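Walk-round for the Lutstead Hall benefit concert, Sunday, done before doors and after the first soundcheck. Ticks mean I was happy, "watch" means have another look before the audience comes in, and "open" means it wants putting right and I'd like to hear when it has been. My comments go on a bit, as usual, so the bold words are there for anyone in a hurry.

## Front of house and ways out

- [x] **Main doors.** Both leaves swing fully back and stay there on their hooks. Lovely new paint, by the way.
- [x] **Side exit, car park side.** Push bar works with one hand. I tried it with an armful of coats as well, and it still went.
- [ ] **Side exit, garden side. OPEN.** The bar works but the merchandise table has crept across half the way out again. I know it's the nicest spot for it, with the window behind and the T-shirts showing up so well from the road, but it has to go along the wall by the cloakroom. Please move it before the boxes are unpacked, as it's a miserable job afterwards.
- [x] **Capacity.** The licence gives 676 standing with the balcony shut, and the door staff have the clicker and the figure written on the card beside it. Anybody on the guest list is counted in that number, and so are the choir once they've come off stage and gone round to watch the headliners (which they will, bless them, and quite right too).
- [x] **Balcony.** Locked, and the sign is up at the bottom of the stairs.
- [ ] **Emergency lighting. WATCH.** All came on when I dropped the mains, but the fitting over the gents was noticeably dimmer than its neighbours. It passed. I'd still like a new battery in it before the June concert.
- [x] **Aisle down the middle for the seated rows.** Plenty of width for a wheelchair and somebody walking alongside. The seats at the ends are clipped together properly.

## Stage

- [x] **Danzer risers.** Legs locked, safety bar across the back of the drum riser, no rocking. I stood on every corner and had a little bounce, which I dare say looked undignified from the sound desk.
- [ ] **Stage left steps. WATCH.** White tape on the edges is worn on the second tread. The choir go up these in the blackout between the spoken piece and the first song, and several of them will be in long skirts. Fresh tape, please, and a torch for whoever is standing at the bottom.
- [x] **Cable runs.** Really tidy. Whoever laid the mats across the front, thank you, it's the neatest I've seen here.
- [x] **Front edge.** Marked right across. The singer likes to sit down on it for the slow number about the harvest, so we have agreed that the monitor wedge in the centre moves a foot to the right and stays there.
- [ ] **Backdrop. OPEN.** The big painted map is beautiful, and I understand the whole evening hangs together around it, what with the songs being sung from one side of the world to the other. I couldn't find the flameproofing certificate, though. The one in the folder is for the old black drapes. If the treatment has been done, a copy of the label will satisfy me. If it hasn't, the map can't hang behind hot lamps, and we should have a kind word with the art group about putting it up in the foyer.

## Power and sound

- [x] **Kavden amplifier racks.** Vents clear, doors off, test labels in date. There was a jacket on top of the left-hand one and there isn't now.
- [x] **Trips on the stage supply.** Tested each in turn with the button. All dropped at once and all came back.
- [ ] **Tea urn. OPEN.** I'm sorry to be a bore about the urn. It is 2000 watts, and it was plugged into the same four-way block as the bass player's pedals. The urn belongs in the kitchen, on the kitchen circuit, and people will simply have to walk for their tea.
- [x] **Sound level.** The meter at the desk was reading sensibly during the loudest song of the soundcheck. Earplugs are in the dish by the door, and the small ear defenders for children are in the drawer underneath.
- [ ] **Visiting musicians' equipment. WATCH.** The kora pickup box has a foreign plug on a travel adaptor. It's in good order, and the player clearly takes care of it, but travel adaptors do work loose, and this one was hanging off an extension in mid-air. I have laid it flat on the floor. Somebody could lend them a proper lead, and it would be a friendly thing to do after they've come such a way.

## Overhead

- [x] **Front truss.** The plate says 500 kg spread evenly, and the hire sheet from Henier puts tonight's load at more than half of that, so there is room to spare. Nothing extra to be added without asking, please, and that includes the banner.
- [x] **Safety bonds.** Every lantern has one, fastened round the bar and through the yoke. I went up for a proper look.
- [x] **Projector bracket.** Bolts tight, bond fitted. The lyrics slides were running while I was up the ladder, and I found myself reading the lot, including the second verse of the closing song, which I had been mishearing for years. It's a great deal angrier than I'd supposed.
- [ ] **Chain hoist, stage right. WATCH.** It runs smoothly up and down, but the label with the last inspection has faded so far that I can only make out the month. Ask Henier for the paperwork, and keep people from standing underneath until it's in the folder.
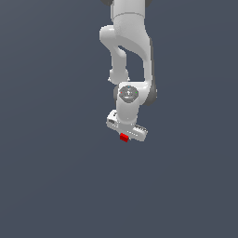

*White robotic arm hanging down, plain grey background. Computer render.*

## People and first aid

- [x] **First aid point.** By the cloakroom, sign showing, kit complete. I've added a second packet of large plasters, as guitarists seem to get through them.
- [x] **Water.** Jugs at both ends of the bar. It gets very warm near the front once everyone is singing.
- [ ] **Briefing. WATCH.** There are six stewards on the rota and I'd only met four of them when I wrote this. The other two need walking round the exits before doors, and it takes five minutes. They should hear the evacuation message as well, so that they know it from the spoken recordings in the show. One of those begins with a crowd shouting, and it gave me quite a turn.
- [x] **Collection buckets.** Sealed, numbered, and kept out of the aisle. Two people to carry them to the office.

## Before doors

1. Merchandise table off the garden exit.
2. Urn back in the kitchen.
3. Backdrop label found, or backdrop moved.
4. New tape on the stage left steps.
5. Late stewards walked round.

I'll be back at half past five to look at those five and nothing else, unless there's cake. The hoist papers can follow during the week so long as the area underneath is kept clear tonight. Leave this sheet on the clipboard by the sound desk when you've written on it, and use the back if you run out of room.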